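Kombo Hall merch, progress note for September

Stands open at 22 shows so far. 3,485 items sold, tees way ahead of everything else. Hoodies slow, too warm still. Bumora reprint came in short, 900 tees instead of the full order, chasing them. 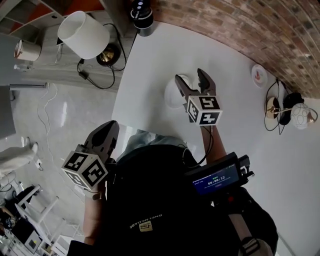

Black top with white lettering, small patch on the chest.

Card readers from Skostik now on all five stands. Lines shorter at intermission, still bad right after doors. Koment stock counts dont match ours yet, will recieve a corrected sheet before the next payment request.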